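Notebook: Handheld gripper, unit 3
Entry date: 8/28/18
Project: Trondolden
Entered by: Idun Midtbø
Subject: Pad replacement, pivot inspection, and return to service

Reason for the work. The finger pads on unit 3 were listed for replacement at the previous inspection. The left pad had begun to lift at its lower corner, and the operators had reported that the jaws did not close evenly on thin items. The unit was withdrawn from use before the work began, and the withdrawal was entered in the Kornotgate log under line 1201.

Parts and tools. Two new pads from the Rarent order received in January. One hex driver, one plastic scraper, lint-free wipes, alcohol, contact adhesive, feeler gauges, and the Sjögren bench clamp with the soft faces fitted. The steel faces must not be used on the jaw arms. The marks left on unit 2 were caused in this way.

Removal of the old pads. The right pad came away cleanly with the scraper. The left pad separated in layers and left a strip of adhesive along the inner face of the jaw. This was softened with alcohol and removed in short strokes. Heat was not applied. The surface was wiped twice and left to dry before the new adhesive was spread.

Fitting. Each pad was aligned to the tip of the jaw first and then pressed down toward the base. The existing instruction gives the reverse order, which makes it difficult to keep the tip square. I request that the instruction be amended. Both pads were clamped for 18 hours, and the unit was not moved during that time.

Pivots. The screws were checked in turn with the jaws fully open and again with the jaws closed. The rear screw on the right arm accepted a small amount of further rotation. The others were firm. No thread compound was added, as the existing compound was intact. After adjustment, the arms moved freely through the full range and there was no side play that could be felt by hand. If the rear right screw is found loose again at the next inspection, it is to be removed and replaced, and the thread in the arm is to be examined.

Jaw alignment. With the jaws closed without load, the feeler gauge showed a slight gap at the lower end of the pads and contact at the tips. This is the desired condition. On the first attempt the gap was at the tips, and the cause was traced to a ridge of adhesive under the right pad. The ridge was trimmed and the measurement repeated.

Camera view. The mounting bracket was refitted and the camera returned to its previous position. The view was then checked in the kitchen with the jaws open over the table. Both pads must remain in view at full opening, and the operator's hand should be kept as far out of view as the grip allows.

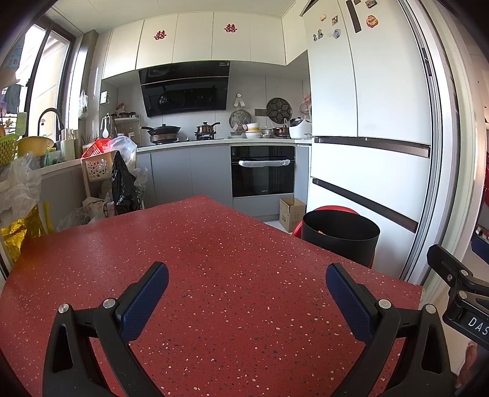 Unit 3, jaws open, navy pads fitted. View from the unit's camera over the red table.

The view is accepted. Both pads are visible against the table surface, and the gap between them is clear. The bracket enters at the right and does not obstruct the pads. The hand shows at the lower right corner. This is tolerable, but operators are reminded to hold the grip lower. The window on the left should be taken into account when exposure is set. Exposure was fixed on the table and not left on automatic, in accordance with the practice adopted for unit 2.

Functional check. The unit was opened and closed repeatedly without load, then used to lift and set down the standard test pieces. The thin piece, which had been the subject of the complaint, was held without tilting. One piece slipped on the first lift. The pad was found to carry a trace of alcohol residue, and the lift was satisfactory after wiping with a dry cloth. A final dry wipe should be added to the procedure.

Care between inspections. Pads are to be wiped dry at the end of each session. Solvent is not to be used on them except before replacement. The unit is to be stored with the jaws open, so that the pads do not rest against one another. It is not to be hung by the bracket.

Outstanding items.
Amend the fitting order in the pad instruction (tip first).
Add the final dry wipe.
Order one pair of pads for stock; none remain after this work.
Repeat the alignment check on unit 2, which has pads from the earlier order.
Recheck the rear right pivot screw on unit 3 at the next inspection.

Status: unit 3 returned to service. Log line 1201 closed.
I.M.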